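The Shelf in the Hall: how I fell for Vuketti china, one chipped hare at a time

19 Jun 2019 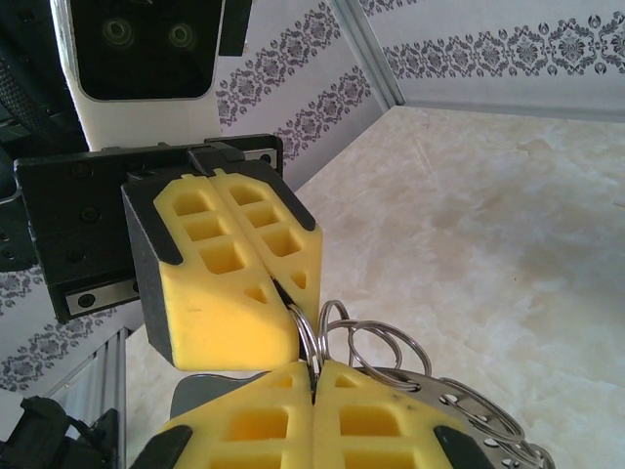
Dustine reckons you should never buy a porcelain animal without running a fingernail round its ears first, and I wish I'd heard that before February, when I paid good money for a hare with a glued ear and carried it home on the bus like a newborn.

I'd gone into Buvley for a birthday card. If you don't know Buvley, it's a gift shop with a tea room at the back and far too much on the shelves, and the Vuketti pieces live in a tall cabinet by the till (very clever, you're stuck beside them while you queue). Hares, mostly, but also geese, a sleeping fox and a rather cross-looking hen. They have a soft grey glaze with a bit of blue in the shadows, and I just stood there holding up the line.

The hare wasn't from the cabinet, I should say. It was from the seconds basket underneath, and I was so pleased with the price that I didn't look at it properly until I got it under the kitchen light. There was the join, a thin yellowish line right across the left ear. I sulked for an evening and then put it on the hall shelf anyway, ear to the wall.

That was the start of it. I now have 5 pieces, and I've picked up a few things along the way that might save you a sulk of your own.

Turn everything over. Vuketti first-quality figures have the maker's stamp under the glaze, so you can't feel it with your thumb. On seconds there's a little scratch cut through the stamp. It's easy to miss if someone has stuck felt pads on the bottom, and sellers do love a felt pad! Ask if you can lift one. A decent shop won't mind.

Boxes matter more than I'd like them to. I used to flatten mine for the recycling and I could weep about it now. The same goose, boxed and unboxed, can differ by up to 50 pounds, and I've seen people buy the empty box on its own, which strikes me as slightly mad, though I did once put in a bid.

Then there's the grown-up end of things. Sitthichai, the auction rooms I've started haunting on my lunch breaks, had a pair of large Vuketti cranes in their spring sale and I sat on my hands at the back while they went for £1,890. Gorgeous, both of them, necks crossed, not a nibble out of the beaks. I've no idea where you'd put them. You'd have to get rid of the cat.

For the rest of us, small pieces are perfectly findable. Go to the viewing day as well as the sale, take a torch, and look hardest at ears, beaks, tails and anything that sticks out. New paint on an old repair usually looks flatter than the glaze beside it. If you're buying online, ask for a photo of the base and one of the back, and be wary if only the front turns up. I've had 3 sellers go quiet on me at that point.

Cleaning is dull but quick. Lukewarm water, a drop of washing-up liquid, a soft make-up brush for the fiddly bits, and a folded towel in the bottom of the bowl. Keep glued pieces out of the water altogether and just dust them.

The hare is still in the hall, by the way. I've turned it round so the ear shows. The cross-looking hen is next to it, and I've got my eye on the fox.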